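5.2 The August failures

I'll be upfront about this one, as it cost us more sleep than anything else in the project. In August we let the Penora arm run its cloth-grasping routine at the Trondbridge site, and for the first stretch everything looked great – 70 attempts, 2 misses, everybody happy! Then we switched to a glossy, patterned tabletop and the arm started pressing its fingertips down into the table before closing.

We blamed the force sensor first (I still owe it an apology). We swapped it, recalibrated, ran another 10 attempts and got the same hard contact. The log finally gave it away. Our height estimate, which comes from the Greko depth module, was jumping by as much as 30 millimeters between readings whenever glare landed near the edge of the cloth. The planner took the lowest value it was given and drove down to meet it.

What bothers me more is that the contact stop never fired. We had set its threshold high so that thick seams wouldn't trip it, and with soft fabric between finger and table the force climbed too slowly to count as a collision. That was our call and it was a bad one.

Figure 4 shows the kind of view the wrist camera has to work with: beige cotton with a double-stitched seam, shiny tabletop to the left with two bright streaks of glare, and the fingers still open on either side of a darker patch of cloth. Color alone separates cloth from table pretty well in a view like this – we just weren't using it for height.

Figure 4. Wrist camera view, gripper open over cotton fabric.
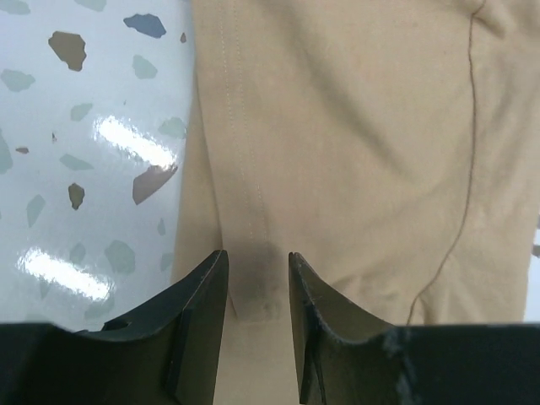
5.3 Changes to the contact stop

We now cap downward travel at the table height measured before each run, and the force limit drops as soon as the fingers get close to that plane.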